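Tergate canvassing app — three weeks of doorsteps and leaflets

Posted August 4, 2020

Quick one as I've got leaflets to fold. Several of you asked what we used for the Flikham ward by-election, so: Tergate, the phone app, the paid version, 84 pounds for the campaign. Used it for three weeks. Mostly liked it. Some moaning follows.

Setting up. Easy enough if your register is tidy. Ours wasn't. 1,483 electors on the sheet and it swallowed the lot in one go, but flats came out in the wrong order — 1, 10, 11, 2 and so on — so on Sorensen Court you're up and down the stairs like a fool. You can drag them about by hand. I did. Took an evening. There's meant to be a fix coming, they said that in January as well.

Walking lists. The best bit by miles. Pick your streets, it splits odds and evens, sends each person their own list. Vratislav Michalík had never knocked on a door for anyone and was off down the road in five minutes. Big buttons, readable in sunshine. Works with no signal too and catches up later, which matters on our side of the hill.

With everyone standing well back from the door this summer we mostly did leaflets and phone calls, and it copes with both. "Leaflet only" is a proper option now. Last time I tried it you had to put "not in" and then remember what you'd meant.

Things I didn't like:

Notes box is tiny. People tell you about the bus, the bins, their knee, and you get one line. I went back to a notebook.

Battery. Dead by mid afternoon on my old phone. Take a charger.

The "likely voter" score. No idea how it works, the help page doesn't say, and it gave my own sister a two out of ten. Ignored it after that.

Support. Emailed twice, one reply, friendly but no use. Welington Pacheco did get through by phone and had his login sorted the same day, so maybe ring.

Against Traneta, which we had for the last locals: Traneta is cheaper at 56 and the maps are nicer, but it fell over on polling day and I've not forgiven it. Tergate stayed up all day. Slow around teatime, thats all.

Privacy — you can set a date for the data to be wiped and it emails you when it's done. Good. Do check who still has a login though, two of ours from last year were still active and I only spotted it by chance.

Worth it? For one ward, yes. If you've under 1,000 doors I'd say a printed sheet and a clipboard will do you and save the money for printing. Four out of five, would of been higher with a bigger notes box.

Will try the new version if theres an autumn contest and add to this. 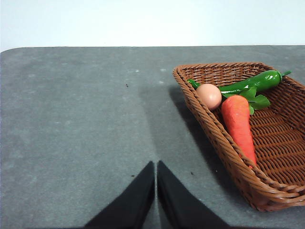
Oh, and the free trial only lets you add two people, so don't start it until you know your streets.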